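Drellard
29 November thread, pinned until I get bored of it

November 29, 2021

I've spent my Monday evening reading the new good practice guide for robot-assisted suturing from the Prelus group. It runs to 186 pages. I have thoughts, most of them grumpy. Thread follows.

First, who I am for anyone new. I write about standards for machines that work near people. I'm not a surgeon, I don't sell anything, and I don't get invited to the launch events any more (the sandwiches were poor).

The guide has 339 separate recommendations. I went through with a highlighter and marked every one that a person could check by looking, measuring or reading a log. I ran out of things to highlight long before I ran out of pages.

Sample wording, from the part on needle handling: "The operator should maintain suitable awareness of the needle at all times." Fine. Suitable to whom? How would you fail that? If a trainee came to you after a bad session, what would you point at and say, there, you broke that one?

Compare the old bench rules from Drimcombe, which were typed on two sides of paper and looked like a parish newsletter. "If the needle is out of the jaws, say so out loud. Do not move the second arm until you've been answered." Ugly sentence, good rule. You can tell from across the room if it's been followed.

And needles are out of the jaws a lot. It's an ordinary part of the job. You let go, you reposition, you take the thread, you go back for the needle. A rule that treats this as a rare event is a rule written by someone who has only seen the tidy demo clip.
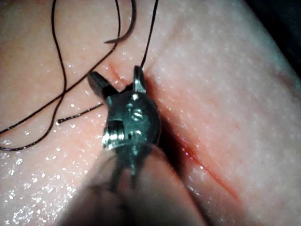 Jaws open, needle above them and not held, thread running in several directions. Now find me "suitable awareness".

What would I want a rule to settle at a moment like that? Where the point is facing and who has said so. Which bit of thread gets picked up next. What the other arm is allowed to do meanwhile. The guide has one paragraph on all of this and it uses the word "appropriate" in every sentence.

Thread management gets even less. Loops and crossings get a mention under "housekeeping", next to cable covers and floor tape. I'm sorry, but a crossed thread is part of the task. It belongs in the task section with a plain instruction attached.

Now the automation chapter, which is what everyone will quote. It sets out 3 levels of assistance, from "guided" up to "supervised". I've read the definitions four times and I still couldn't tell you which one applies if the machine suggests a grasp point and the person simply presses yes.

That's a big hole. Pressing yes is how most of this stuff will be used. If someone says yes to every suggestion for an hour, are they supervising? The guide says supervision must be "meaningful" and moves on to the next heading.

Somebody will reply that standards have to be flexible because the kit changes so fast. I hear this every time. Flexible is fine for the how. It's no good for the what. "The needle point must be in view before the arm moves" will survive any change of kit you like.

Credit where it's due: the section on logging is decent. Record every release and re-grasp, keep the camera view with the joint data, don't let the supplier be the only one who can open the files. 26 recommendations in there and I'd sign up to nearly all of them. Whoever wrote that chapter should have been given the others.

I'm less keen on the self-assessment form at the back. You tick a box to say you've read the guide, then another to say you follow it. The Garside checklist went the same way. It started as a proper bench check with a second person watching, and ended up as a form filled in at the desk on Friday for the whole week.

A few of you have asked whether I think robot suturing is a bad idea. No. I think it's a hard, fiddly job and I'd like the rules to be written by people who've looked closely at the fiddly bit.

Comments on the draft are open until January. There's a box for "general remarks" and a box for line edits. Use the line edits. General remarks get summarised, and I've read those summaries.

Mine so far: strike "suitable" and "appropriate" wherever they appear and see what's left standing. Then put the Drimcombe needle rule in, word for word, with the spelling fixed.

Going to bed. Will do the annexes tomorrow if I can face them.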